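Wrist view in simulation, gripper does not line up with pull handle

Gisness_shed
Hello all. I build a small arm in our shared workshop, to open the door of a tool cabinet. Before I let it touch the real door I test everything in the simulator. The grasp point is wrong: the fingers go up to the handle and close 80 mm to the side of it. I have checked the joint zeros two times. Here is the wrist camera view before the last approach, with the fingers open.
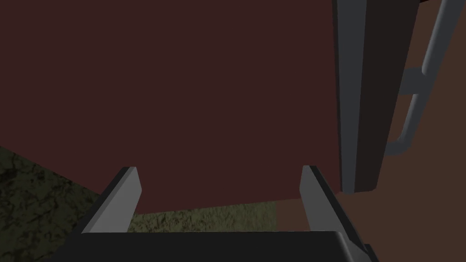
The target is the middle of the bar, between the two stand-offs. Wrist camera is calibrated with 100 poses and I trust it. Could it be the colour of the big maroon face that makes trouble for my detector?

trinix_dave
I doubt colour has anything to do with it. That surface is completely flat, no texture, so your depth estimate has nothing to hold on to. Put a checker pattern on it and try again.

Letness
Disagree. In a simulator you can read the depth directly, texture doesn't matter. I'd look at the handle frame. Is the origin on the bar or on the door hinge?

trinix_dave
Only if he uses the rendered depth. He wrote "detector".

Gisness_shed
I use the colour picture only, so trinix_dave is right in this part. But I opened the model file, and at line 1603 the handle origin is at the edge of the panel. It is not in the centre of the bar. I will correct it on Tuesday when I have the workshop computer again.

Caldeira
Also check your units. My handle was exported in inches and I lost a whole evening.

Letness
Jean Dunbar has a clean handle model in the shared folder, in metres, origin on the bar. Cheers.

Gisness_shed
Thank you, I will take this one and compare.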